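4. Recording your first set of examples

By now you should have the arm bolted down, the wrist camera plugged in and the Skemus recorder showing a green status on your laptop. If any of that isn't true yet, go back to section 3. I've tried recording with a loose camera cable and I lost an afternoon to it.

I'm going to use the switch-sorting task all the way through this section, because it's the one I teach most often and the parts are cheap. You can swap in your own parts later and the steps stay the same.

4.1 Getting the table ready

1. Wipe the table down. Crumbs don't hurt the arm, but they show up in the recordings, and if the same crumb sits in every one of them the model can latch onto it.

2. Put the plate down somewhere both fingers can reach from above. Don't tape it! You want it in a slightly different spot every time.

3. Set your switches on the plate. Start with 2 and mix the types if you can. Lay them at different angles, and don't line them up nicely - I did that for my whole first batch and the model fell apart the minute a switch was turned sideways.

4. Open the gripper all the way and bring the arm to the start pose. Check the live view before you touch record. You want the whole plate in view, and both fingertips too.

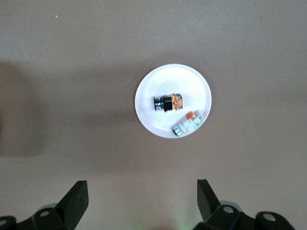
5. If you can't see both fingertips, tilt the camera bracket a notch and check again. Tighten it before you move on, and then leave it alone for the rest of the session.

Note: Shadows are fine. I used to chase them around the room with a desk lamp, and then Olga Arroyo, who runs the other bench, pointed out that the arm is going to throw a shadow wherever it goes, so the model may as well learn what one looks like. What you don't want is a light that flickers or a window with clouds going by, at least for your first set.

4.2 Recording an example

1. Type a task name. Keep it plain, like "move switch from plate to tray", and spell it the same way every time. Skemus treats "Tray" and "tray" as two different tasks (yes, I've complained).

2. Press the left pedal to start. Wait for the beep, then move.

3. Guide the arm over one switch, come down slowly and close the fingers on the body of the switch. Stay off the screw terminals if you can.

4. Lift straight up, carry it over to the tray, lower it and open the fingers. Go back to the start pose.

5. Press the left pedal again to stop. If you goofed, press the right pedal and the example gets thrown out.

Caution: Keep your free hand out from between the fingers while the arm is live, even if a switch has rolled and you're dying to nudge it. Hit the stop button first. The fingers close faster than you'd think.

Note: A little fumble is okay. If you miss the first grab, back up and get it on the second, keep that one - it teaches the model how to recover. Toss the ones where you drop a part off the table or drag the plate along with you.

4.3 How many do you need?

Record 60 before you train anything. That's enough to tell you whether the camera and the task name are set up right, and it isn't so many that you'll cry if you have to start over. My full set for this task ended up at 925 examples, and I threw out a bunch along the way. After that first round, move the plate more, change which switches you use and let somebody else drive for a while. Olga picks things up from the other side than I do, and adding her runs helped a lot more than adding more of mine.

4.4 Saving your work

1. Click Close Session and wait until the bar is full. Don't unplug the camera while it's moving.

2. Copy the session folder to your backup drive.

3. Play back the first example and the last one. If the view has shifted between them, your bracket slipped, and you'll need to look through the ones in the middle to find where it happened.

Labeling comes next, in section 5.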